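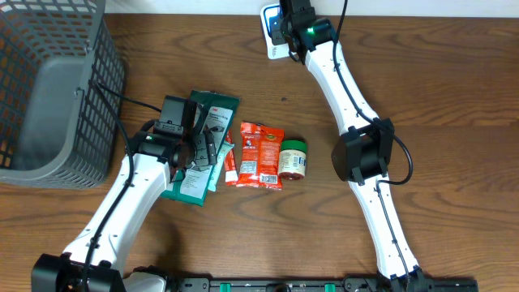

So what are we buying first, the second pair of arms or more bins? Bins and spare gripper fingers come first, and the arms wait until the spring budget opens.

3 comments · 5 shares

Equipment planning meeting, January, started 2:10 p.m.
Notes by me again, sorry about the typing!

Budget. We have 3000 left for the packing bench and I'd love to tell you we agreed fast (we did not). The Murnow quote for another two-arm bench came in at more than 200 over that, before shipping, so it's parked. I still want it and I said so, twice.

Bins. Everybody likes the open-grid kind because you can look in from the side. We'll get 4 more, all gray so they match. I'm ordering from Kołodziej since they had them last time.

Gripper fingers. Etum sells the set we need, and I asked for two sets. Somebody wondered if one would do – maybe, but I don't want the bench sitting idle while we wait on a box!

Test items. Long talk on this one. Flat packets and small snack bags are fine to keep on the list, and we want more jars with screw lids, plus a few odd shapes. Groceries come out of petty cash, not the equipment line (please keep your receipts, I'm begging).

Soro. The scheduling software renewal is due and we're keeping the small plan. I'll ask if they'll bill us quarterly.

Cables. I brought up cable clips for the arms and got a quick okay. Cheap, so no vote.

To do: I send the Etum order and the bin order, and get Murnow to hold their price if they will. Bench measurements go in the shared folder before we meet again.

Wrapped up at 3:05. Next one is same room, and I'm bringing the coffee.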